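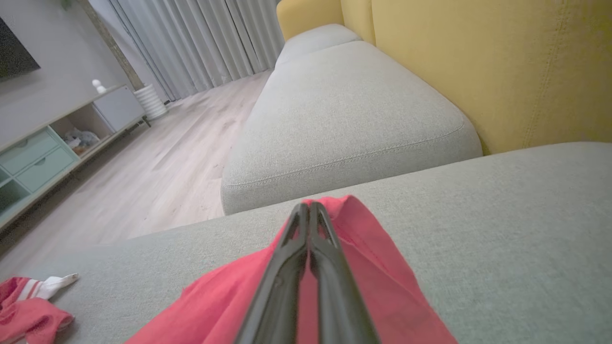

Two-finger gripper holding a red-pink garment above a sofa seat.

A grasp on cloth tells the controller very little. The fingers close, the motor current rises, and the software records a hold. In March, our tidying arm at Urcombe logged 801 successful holds out of 1,000 attempts on household laundry. Elisa Martinelli went through the recordings by hand and found that 5 of those holds included the sofa cover along with the garment. The arm pulled anyway. One seam opened, and the run continued for two more pickups before the force limit stopped it.

The incident report calls this a perception error. I disagree. Soft items on soft furniture will always confuse a camera at close range, and a better model will only make the confusion less frequent. The fault was in the lift. Our routine went to full speed as soon as the fingers closed, with no check on whether the load matched a shirt or a piece of furniture.

Nives Cocco has proposed a slow first inch, with a stop if the pull keeps climbing. It costs time on every pickup, and the Dodano team objects to that. I would accept the cost. A torn cover is cheap, but the same routine will run in homes where the fabric under the fingers may be a blanket with a person beneath it. Until the check is in, the hold count should be left out of our safety reports.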